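Section 4. Comparing Grippers at the Bin Station

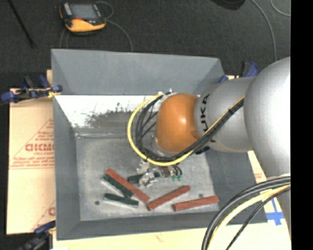

How many picks are needed before two grippers can be compared?
Each gripper must complete 200 picks with the same set of bars and the same controller program. Shorter runs may be used for practice but shall not be entered in the comparison record.

4.1 Preparation

1. Confirm that the bin is clamped and does not shift when pushed by hand.
2. Fit the first gripper and tighten the mounting screws in a cross pattern.
3. Turn the wrist slowly through its full working range. Check that the cables follow without pulling tight.
4. Load the Meesuk program and set the approach speed to 110 mm per second.

CAUTION: Keep hands out of the bin whenever the arm is enabled. Use the handheld control device from outside the marked work area.

4.2 Test Run

1. Place the bars in the bin at mixed angles. Some should touch one another.
2. Start the run and record each pick as clean, slipped, or missed.
3. After every 500 cycles of total use, inspect the finger surfaces for wear.
4. Stop the arm, fit the second gripper, and repeat steps 1 and 2.

NOTE: Bars lying close to a bin wall are the most common source of missed picks. Record these separately under code 428.

NOTE: The Dareck controller keeps the tool offset of the last gripper used. Enter the new offset before the arm is enabled again.

Completed records are sent to Loretta Castellanos, Test Station Office, Triltel. Requests to change the bar set must be approved by Olaia Figueroa before the first run.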